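Cahier d'atelier — Aménagement de la grande salle, bâtiment Mathebula
Dimanche 29 mars

Objet de l'entrée : relevé d'éclairage et état général du plafond, préalables à la réimplantation des postes de travail prévue en mai.

1. Conditions du relevé

Le relevé a été effectué en journée, stores relevés, éclairage général en service. Le luxmètre est celui de l'atelier, marque Zastus, étalonné à l'automne. Les mesures ont été prises à hauteur de plan de travail, sur le quadrillage déjà tracé pour le relevé acoustique, afin que les deux jeux de valeurs puissent être superposés. Onze points ont été retenus sur les cinquante et un du quadrillage complet ; les autres seront repris en soirée, à lumière naturelle nulle.

Le point 7 a été mesuré deux fois. La première valeur, manifestement faussée par l'ombre portée de l'opérateur, est barrée dans le tableau et ne doit pas être reportée.

2. Constatations

La lumière du jour entre par la grande paroi vitrée du fond, qui donne sur de la végétation. Aux points les plus proches de cette paroi, la valeur dépasse 2 000 lux et l'éclairage artificiel n'apporte pas de gain utile. Elle décroît ensuite rapidement vers l'intérieur de la salle. L'écart est plus marqué que ne le prévoyait la note de calcul de Cirnow, laquelle avait été établie sur plan, sans tenir compte du pilier ni de la mezzanine.

Les luminaires fluorescents rectangulaires sont répartis de façon inégale entre les poutres. Leurs formats apparents diffèrent selon l'endroit d'où on les observe et il convient de relever les dimensions réelles à l'échelle avant toute commande de tubes. Le plafond, en panneaux ondulés blancs, renvoie correctement la lumière ; il n'est pas proposé de le repeindre.
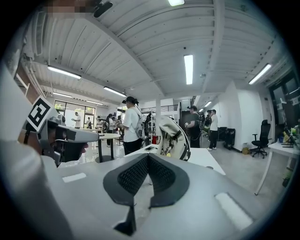
3. Points à traiter

3.1 Canalisations. Les tuyaux et gaines apparents, blancs, courent en partie haute du mur de gauche. Le plan de récolement les situe 80 mm plus bas que la cote prise ce jour. Vérifier laquelle des deux valeurs est erronée avant de fixer le chemin de câbles, dont le tracé actuel passe précisément à cet endroit.

3.2 Mezzanine. Le garde-corps surplombe la zone arrière. La hauteur libre sous la mezzanine reste à mesurer ; elle conditionne le choix entre luminaires suspendus et luminaires en applique. À défaut de valeur certaine, retenir l'applique.

3.3 Pilier. Le pilier blanc situé en arrière du centre de la salle projette une ombre sur les points 5 et 6 en fin de matinée. Il est suggéré de ne pas y placer de poste d'assemblage fin et de réserver l'emplacement aux rayonnages Duvelwood, dont la livraison est toujours annoncée pour mai.

3.4 Éblouissement. Un poste orienté face à la paroi vitrée a été essayé pendant une heure. La lecture d'un plan imprimé y est confortable, celle d'un écran ne l'est pas. Les postes informatiques seront donc disposés perpendiculairement au vitrage — disposition déjà retenue dans l'ancienne salle, et qui avait donné satisfaction.

4. Remarques diverses

L'interrupteur du couloir de droite commande également un luminaire de la salle. Ce renvoi ne figure sur aucun schéma en notre possession. À signaler au service électrique avec la demande de séparation des circuits.

Le quadrillage au sol s'efface près de l'entrée. Le retracer à la craie grasse, la bande adhésive ayant laissé des résidus lors du relevé précédent.

5. Suite à donner

Relevé de nuit sur l'ensemble du quadrillage, même appareil, même hauteur.
Cote des canalisations à reprendre au télémètre, deux lectures au moins.
Demande à Cirnow d'une note de calcul corrigée intégrant le pilier et la mezzanine.
Plan d'implantation, indice B, à diffuser après réception de cette note.

Les valeurs brutes sont consignées au verso de la feuille de quadrillage, classée dans la chemise Mathebula, avec le certificat d'étalonnage.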